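»Die Stichwahl war für mich der ruhigere Teil«

Ein Gespräch mit Saadet Gezer, der neuen Bürgermeisterin von Inville

Von Kevser Tuncer

Als ich am frühen Nachmittag im Rathaus von Inville ankomme, stehen im Flur noch die Umzugskartons ihres Vorgängers, und Saadet Gezer muss erst einmal zwei davon zur Seite schieben, damit wir überhaupt in ihr Büro kommen. »Der Tarık holt die schon noch«, sagt sie und lacht. Tarık Akgül war hier 12 Jahre lang Bürgermeister, und dass die beiden sich duzen, haben ihr im Wahlkampf manche übel genommen. Sie findet das bis heute merkwürdig. »Wir haben uns über die Umgehungsstraße gestritten, und zwar heftig, auch öffentlich. Aber ich kenne ihn seit der Schulzeit meiner Kinder, da fange ich doch nicht plötzlich an, ihn zu siezen.«

173 Stimmen lagen am Ende zwischen ihnen. Im ersten Wahlgang hatte noch Akgül vorn gelegen, und im Ort rechneten viele damit, dass es dabei bleiben würde. Gezer selbst auch, wie sie freimütig zugibt, während sie Tee einschenkt (schwarz, sehr stark, und man bekommt ungefragt eine zweite Tasse). »Nach dem ersten Abend war ich so müde, dass ich auf dem Sofa eingeschlafen bin, bevor der letzte Wahlbezirk da war. Die Stichwahl war für mich der ruhigere Teil. Da musste ich mich nicht mehr vorstellen. Die Leute wussten, wer ich bin, und wollten wissen, was mit dem Schwimmbad wird.«

Das Schwimmbad also. Man kommt in Inville an diesem Thema nicht vorbei, und wir kommen es auch nicht, obwohl ich mir eigentlich vorgenommen hatte, mit dem Haushalt anzufangen. Im Januar muss der neue Rat entscheiden, ob saniert oder geschlossen wird. Gezer hat im Wahlkampf versprochen, das Bad zu erhalten, eine Mehrheit dafür hat sie bislang nicht. Ihr fehlen drei Stimmen. »Ich telefoniere viel«, sagt sie. »Und ich höre mir an, was die anderen brauchen. Selim Sarıgül zum Beispiel will seit Jahren, dass der Bus nach Varkthorpe auch am Abend fährt. Das will ich auch! Warum haben wir darüber nie geredet? Wir saßen in verschiedenen Fraktionen, und damit war die Sache erledigt.«

Ob das nicht ein Kuhhandel sei, frage ich. Sie überlegt lange, rührt in ihrem Glas, steht auf und schließt das Fenster, weil draußen der Lieferwagen vom Bäcker rangiert. »Nennen Sie es ruhig so«, sagt sie dann. »Ich würde es Politik nennen. Ein Abendbus und ein Schwimmbad, das sind zwei vernünftige Dinge. Schlimm wäre es, wenn ich für etwas Vernünftiges etwas Dummes versprechen müsste. Das ist mir bisher erspart geblieben.«

Vor der Wahl hat Gezer eine Gärtnerei geführt, die inzwischen ihre Schwägerin Sevim Tuncer übernommen hat (mit mir weder verwandt noch verschwägert, wir haben das bei der ersten Tasse geklärt). 38 Bürgerabende hat sie in den Monaten vor der Abstimmung besucht, manche in Wirtshäusern, manche in Wohnzimmern, einen in einer Scheune, in der der Strom ausfiel. Was davon geblieben sei? »Ein ganzer Ordner mit Zetteln«, sagt sie und klopft auf das Regal hinter sich — er steht tatsächlich da, dick und schief. »Eine Frau hat mir nur ein Wort aufgeschrieben: Bordsteine. Ich bin die Straße dann mit ihr und ihrem Rollator abgegangen, und danach wusste ich mehr als aus jedem Gutachten.«

Gegen vier klopft es, der Kämmerer möchte die Unterlagen für den Abend durchgehen. Gezer bittet ihn um fünf Minuten, aus denen eine Viertelstunde wird, weil sie mir noch vom Streit um die Wahlplakate erzählen will. Auf dem Weg hinaus trage ich ihr einen der Kartons bis zur Treppe.

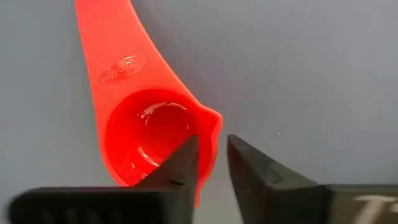
Mehr aus dem Rathaus

Abendbus nach Varkthorpe: Was die Fraktionen fordern
Umgehungsstraße: Der lange Weg zum Ratsbeschluss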